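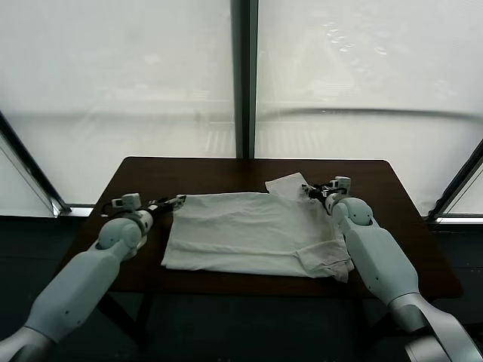 Memorial Pages and Obituaries: Frequently Asked Questions
Limmont Funeral Home

How do I send you an obituary?
Email the text to the office or bring a printed copy to the front desk. Our director, Raffaele Lo Presti, reads every notice before it is posted. Please check the spelling of all family names first.

How long will it take to appear?
Text received before 3 p.m. is usually posted the same day. Later submissions go up the next morning.

Is there a charge?
The memorial page is included with every service. Newspapers set their own rates, and we pass those on without a markup.

How many photos can I add?
Each page holds up to 70. Choose one as the main portrait - it will also be used on the printed service card.

Can friends leave messages?
Yes. Guestbook entries are reviewed by our staff before they show on the page. The family can ask us to remove an entry at any time.

The service details are missing. Why?
Some families have not set a time yet, and others prefer a private service. Sign up for email updates on the page and you will be told if details are added.

Can I correct a mistake?
Call or email us. Changes to the online page are free. Corrections to the printed card need to reach us two days before the service.

How long does the page stay online?
There is no end date. Pages from our former Prakorley office were moved to this site in March and can be found with the same name search.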